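Still Putting the Groceries Away Myself

5 min read

Every February I get the same itch. The kitchen is a mess, it's dark by dinner, and I start reading about machines that are going to take the whole business off my hands. I have been reading about them for a long time now and I still own one sponge and one pair of hands.

This year's round started with a company called Pirihi, which says its arms will be ready for "everyday tasks" soon. Soon is doing a lot of lifting there. My own list of everyday tasks is short: open the thing, pour the thing, put the thing back, wipe up. I'd pay good money for a machine that did three of those without me standing next to it.

So I went looking for the "open the thing" part, and I'll admit they do pick a fair test. A small drink bottle with a screw cap is harder than it looks. One hand has to hold the body still and the other has to deal with the top, and if either one squeezes too hard you have strawberry drink on the ceiling.
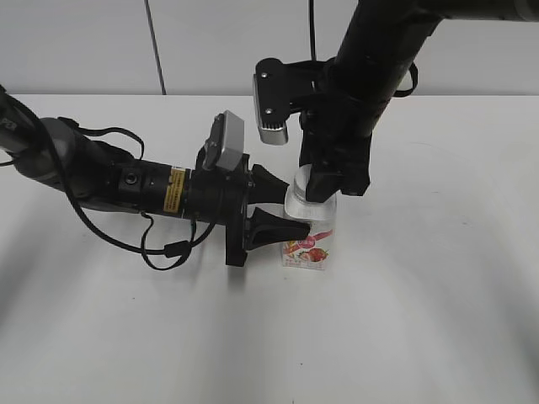 Two arms, one strawberry drink.

Two arms for one bottle is fine by me. I use two as well. What bothers me is the table. My counter in Gillstead has never been that clear, not even the day I moved in. It has mail on it, and a toaster, and a cutting board that is always slightly in the way. Show me the same job done between the toaster and the dish rack and I'll start saving.

I spent two years on the line at Pakwood, packing cartons, and I remember when they brought in a machine to help us. It was great at cartons that arrived square and facing the right way. Ours came down the belt however they liked, so a person stood there all shift turning them. That person was me.

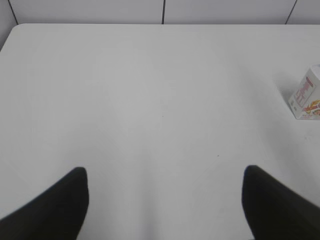 A box at an angle, with plenty of table to cross.

Boxes at home don't line up either. They get shoved in sideways, the flap is torn, somebody put the crackers back with the bag open. A kid of 5 can sort that out for a cookie.

A reader wrote in to say the Fetberg people are further along and that I'm being a grump. Could be. I'd like to see theirs unload one bag of groceries, eggs included, in a kitchen it has never been in before. Until then I'm buying another sponge.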